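3장. 숲에 녹음기 달기: Urden 설치편

안녕하세요, 이 장은 저 Arif Gazi가 맡았습니다. 2장에서 배터리 충전과 시계 맞추기까지 끝내셨으면 이제 숲으로 나갈 차례예요! Cisternas 보호림에서 불법 벌채 소리를 잡으려고 Urden을 꽤 많이 달아 봤는데, 그때 메모해 둔 순서를 거의 그대로 옮겼습니다. 메뉴 이름은 2023년 3월 23일자 펌웨어 기준이라 버전이 다르면 글자가 조금 다를 수 있어요.

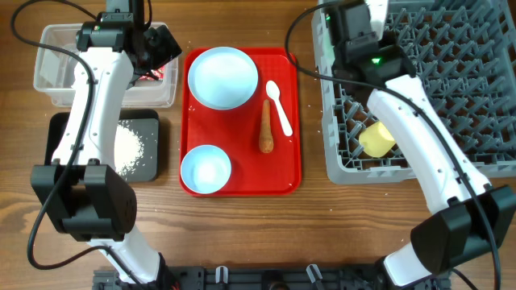
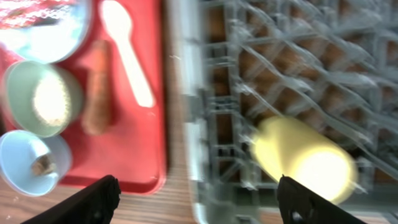
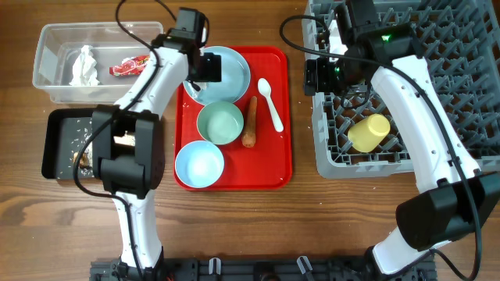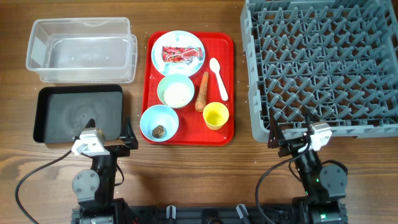
나무 테이블 위의 빨간 쟁반

3.1 출발 전에 챙길 것

본체, 메모리 카드, 고정용 띠, 방습제, 줄자, 그리고 종이로 된 설치 기록표. 기록표는 앱에도 있지만 저는 종이를 꼭 같이 씁니다(숲속에서 휴대폰이 꺼져 본 분은 아실 거예요). 볼펜은 젖은 종이에 안 써지니 연필로 가져가세요. 사다리는 될 수 있으면 접이식으로요. Grestley 쪽 진입로는 덤불이 우거져서 긴 사다리를 메고 걷기가 정말 고역입니다.

참고: 보호구역 안에 장비를 다는 일은 대부분 허가가 필요합니다. 허가증 사본을 비닐에 넣어 들고 다니시고, 마을 공동림이라면 마을 분들께 먼저 인사부터 드리세요. 녹음기가 무엇을 녹음하고 누가 듣는지도 그 자리에서 설명해 드리는 게 좋습니다.

3.2 나무 고르기

살아 있고 곧게 선 나무가 제일 좋습니다. 죽은 나무는 겉보기에 튼튼해도 비바람 한 번에 넘어가 버려서 저는 아예 후보에서 뺍니다. 줄기 지름은 40센티미터를 넘지 않는 쪽이 편해요. 기본으로 들어 있는 띠가 그 정도까지 넉넉하게 감깁니다. 더 굵은 나무밖에 없으면 연장 띠를 따로 주문하셔야 해요.

개울가는 피하세요. 물소리가 생각보다 커서 멀리서 나는 기계톱 소리가 다 묻힙니다. 저도 처음엔 경치에 홀려서 개울 옆에 달았다가, 한 계절치 녹음이 전부 물소리였어요. 최소한 물가에서 70미터쯤은 떨어지시고, 폭포가 있으면 더 멀리 가세요.

3.3 본체 설치

1. 덮개를 열고 메모리 카드를 끝까지 밀어 넣습니다. 딸깍 소리가 나야 해요.

2. 방습제를 배터리 옆 칸에 넣습니다. 포장 비닐은 벗기고, 안쪽 종이 주머니는 뜯지 마세요.

3. 전원 단추를 길게 누릅니다. 표시등이 초록으로 세 번 깜빡이면 정상입니다. 빨강이면 카드를 뺐다가 다시 끼워 보세요.

4. 화면에서 '현장 이름'을 고르고 지점 코드를 입력합니다. 띄어쓰기는 넣지 마세요. 나중에 Ponine 서버에 올릴 때 파일 이름이 깨집니다.

5. 덮개를 닫기 전에 고무 패킹을 손가락으로 한 바퀴 훑어 주세요. 모래알이나 잎 부스러기가 끼어 있으면 마른 천으로 닦습니다.

6. 덮개를 닫고 네 귀퉁이 나사를 대각선 순서로 조입니다. 한쪽부터 꽉 조이면 반대쪽이 들떠요.

7. 본체를 가슴보다 높은 위치에 대고 띠를 감습니다. 마이크 구멍은 아래를 향하게 하세요.

8. 마이크 앞을 가리는 잔가지가 있으면 달 자리를 조금 옮깁니다. 가지를 꺾지는 마시고요. 숲 지키자고 하는 일인데 좀 그렇잖아요!

9. 뒤로 물러나 손뼉을 친 다음, 앱의 '실시간 듣기'에서 그 소리가 들어오는지 확인합니다.

주의: 못이나 나사를 나무에 박지 마세요. 상처로 균이 들어가기도 하고, 띠만 써도 충분히 버팁니다. 띠는 손가락이 겨우 들어갈 만큼만 여유를 두고, 점검 때마다 껍질이 눌리지 않았는지 봐 주세요.

주의: 사다리에 올라갈 때는 반드시 아래에서 잡아 줄 사람과 함께하세요. 비가 온 다음 날은 이끼가 미끄러워서 저는 그냥 일정을 미룹니다.

3.4 녹음 시간표 정하기

처음 켜면 '종일 녹음'으로 되어 있는데 배터리가 금방 닳아요. 메뉴에서 '시간표'로 들어가 '새벽+해 질 녘'을 골라 보세요. 새소리 조사를 겸하는 분들께는 이게 제일 무난합니다. 벌채 감시가 주된 목적이면 '밤 우선'도 괜찮고요. Cisternas에서는 둘을 지점마다 섞어 썼는데, 나중에 자료를 비교할 때 머리가 좀 아팠습니다. 같은 구역이면 하나로 통일하시길 권해요.

참고: 시간표를 바꾼 뒤에는 '저장'을 누르고 화면이 한 번 꺼질 때까지 기다려야 합니다. 바로 덮개를 닫으면 예전 설정으로 돌아가 있을 때가 있어요.

3.5 기록표 쓰기

지점 코드, 나무 종류(모르면 '모름'이라고 쓰셔도 돼요), 본체가 향한 방향, 설치한 사람 이름을 적습니다. 위치 좌표는 앱이 자동으로 저장하지만 잎이 우거진 곳에서는 꽤 엇나갑니다. 그래서 저는 '쓰러진 통나무에서 오르막 쪽' 같은 식으로 찾아가는 길도 적어 둡니다. 10월에 카드를 바꾸러 다시 갔을 때 좌표만 믿고 갔다면 절대 못 찾았을 기계가 있었거든요.

기록표는 사진으로 찍어 앱의 '첨부'에 올리고, 원본은 사무실 서류철에 끼워 두세요. 카드 교체와 파일 올리는 방법은 4장에 있습니다.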